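Borkura adds offline approval to access platform as Warrier takes product role

Borkura, which makes software for managing staff and contractor access to company systems, has released version 6 of its access platform and named Mohandas Warrier as head of product. Warrier joins from the network equipment reseller Hegde, where he ran the identity practice.

The release changes how temporary permissions are granted and withdrawn. In earlier versions, an administrator approved a request and set an end date, and the permission was removed by a job that ran overnight. Version 6 attaches the expiry to the permission itself. When the period ends, the session token is refused at the next check and the account returns to its previous role. The default period is 45 minutes and can be changed for each role.

Requests can also be approved while the central service is out of reach. A site holding a local copy of the policy file can grant access from a short list of roles chosen in advance, provided that two approvers sign the request. The signed records are held on the local server and sent to the central log once the connection returns. Where the local and central records disagree, the central policy applies and the difference is marked for review.

"Most of our customers have at least one site with a poor link," said Jayanthi Shenoy, chief executive of Borkura. "They were keeping a shared administrator password in a drawer for those days. We wanted to give them a way of taking that password out of use."

The offline function is switched off when the software is installed. Borkura recommends that customers review the list of permitted roles before turning it on, and that the two approvers do not report to the same manager. The policy file is signed by the central service and is rejected by the local server if it is more than 200 hours old.
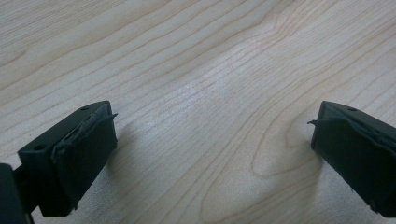 Logging and export

The access log has been rewritten. Each entry now carries the request, the approvers, the policy version in force and the reason given, in a single record. Previously these were held in separate tables and had to be joined by the customer's own reporting tools. Records can be exported as plain text or JSON, and a connector for the Tonudow log store is included in the standard licence. Connectors for other products are handled through the existing programming interface, which keeps its version 5 calls until the next major release.

Customers upgrading from version 5 should note that old log entries are not converted. They remain readable in the archive view but do not appear in the new search. Houshang Salehi, who leads engineering at Borkura, said conversion had been tested and dropped.

"The old entries do not all say which policy was in force, and we would have had to guess," he said. "An audit record with a guess in it is worse than one with a gap."

Among the first customers to run the release is Deline, a freight booking company with depots that lose their connection during line maintenance. Its security manager, Hatsue Sugiyama, said the company had moved its warehouse systems first and would leave finance until the end of its reporting period. Contractor accounts were the main reason for the upgrade, she said, as many had kept permissions after the work they were created for had finished.

Warrier will be responsible for the product plan and for the partner programme, which had been run by the sales department. He reports to Shenoy. His first task is a review of role templates, the ready-made sets of permissions supplied with the software. Several date from version 3 and grant wider access than current guidance allows. Revised templates will be offered as a separate download and will not replace those already in use.

Sharada Varghese, who had been acting head of product, returns to her post as principal architect and will continue to lead work on the policy engine.

Version 6 is available now to customers with a current support contract. The central service must be upgraded before any local servers, and the two may run on different versions for the length of the changeover. Hosted customers will be moved in groups from January and will receive notice by email through their named account contact. Support for version 4 ends when the last hosted group has been moved.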